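Solheim Hand-Guiding Kit, reviewed: two weeks of holding a robot's hand

October 11, 2018

The Solheim kit promises that anyone who can move a robot arm can teach one. You take hold of the wrist, lean on a button, drag the arm through the job, let go. The software remembers where you went. If you don't care to touch it, there is a remote in the box as well.

I tested it on the sort of kitchen work a four-year-old does on a rug: put the strawberry on the plate, move the orange slice to the colander, that kind of thing. Pirkstead sells toy food by the bag and I had a bag. The oven is real, and I left it for the second week.

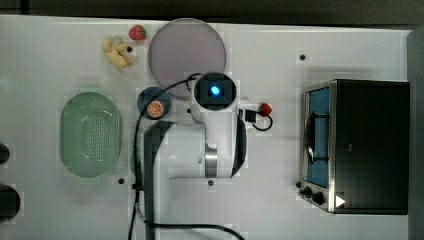

Teaching by hand

Good, mostly. The arm goes light when you press the button, and the first strawberry took me 4 tries, of which the third was my best and the one I forgot to save. Playback is faithful to a fault. I have a habit of hesitating over a plate, and now the robot has it too.

The button is on the wrong side for anyone left-handed. The manual suggests using the other hand. Your own arm also ends up blocking your view of the thing you're reaching for, and by the tenth pass my shoulder was composing a letter to Solheim.

Teaching by remote

The remote looks like it came with a crane game. There is a small lag – not terrible, but enough that I overshot the plate on every run of the first evening. It rewards slow people. I got from 2 clean recordings an hour to 10 by the end of the week, and the recordings were smoother than my hand-guided ones, which annoyed me.

For the oven door I wouldn't use anything else. Pulling a door through an arc by the robot's wrist is a wrestling match, and the arm is in better shape than I am.
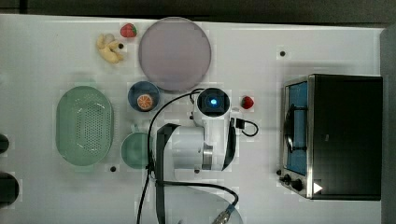 Prasert Khunthong

Software

Zaltgate, the program that stores the demonstrations, is fine until you want to rename one. I have 73 recordings called "new task". Trimming the start and end of a run works well, and you will want it, unless you like watching a robot wait politely while you find the stop button.

Should you buy it?

If you already own the arm, yes, for the remote alone. The older Stinau kit is cheaper and has a nicer button, but it does hand-guiding only, and its update in July broke the undo. Solheim's undo works. I have tested it more thoroughly than anything else in the box.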